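Visita a la nave de grabación de Starkesora

El viernes pasamos la mañana en Starkesora, en el polígono de Gatness, donde se graban tareas domésticas para entrenar el sistema de aprendizaje Testero. Íbamos 20 personas, repartidas en 2 grupos. A nosotros nos tocó empezar por las mesas y dejar la sala de servidores para el final.

La nave está dividida en puestos separados por tabiques. En cada uno trabaja una persona con una lista de tareas: doblar, verter, ordenar, limpiar. Cada toma dura 30 segundos como máximo y se guarda con una frase corta que dice qué se ha hecho. Cuando una toma sale mal se marca, pero no se borra - Testero usa también una parte de los fallos.

El puesto en el que más nos detuvimos fue el de limpieza de superficies. La tarea es pasar una esponja gris oscuro por una mesa de madera clara con líquido encima. Nos explicaron que el líquido es difícil para el sistema, porque cambia de forma con cada pasada y los reflejos confunden a la hora de saber qué zona falta.
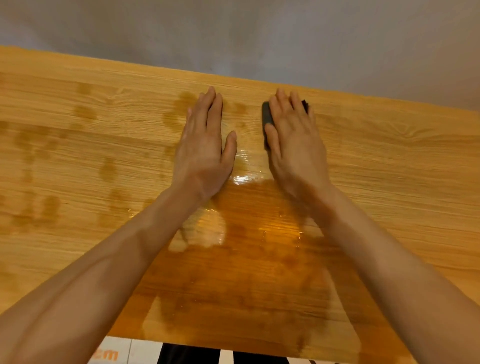
¿Cuántas tomas hacen falta para que una tarea entre en el conjunto de entrenamiento?

El mínimo son 70 tomas válidas por tarea, y tienen que venir de varias personas, para que el sistema no aprenda la manera de limpiar de una sola.

Después vimos la revisión. Las tomas llegan a una pantalla donde se comprueba que la frase corresponde a lo grabado y que las manos no salen del encuadre en el momento importante. El programa que utilizan se llama Fekete y es propio. Es lento al cargar, y en la demostración hubo que reiniciarlo, pero el manejo parece sencillo.

La parte de servidores fue breve y con bastante ruido, así que se oyó poco de la explicación. Tampoco vimos ningún robot ejecutando lo aprendido; esas pruebas se hacen en otro edificio que no entraba en la visita.

Hay visitas de grupo hasta noviembre, con reserva previa. El autobús para en la entrada del polígono y desde ahí se llega andando. Conviene llevar algo de abrigo, en la nave hace frío.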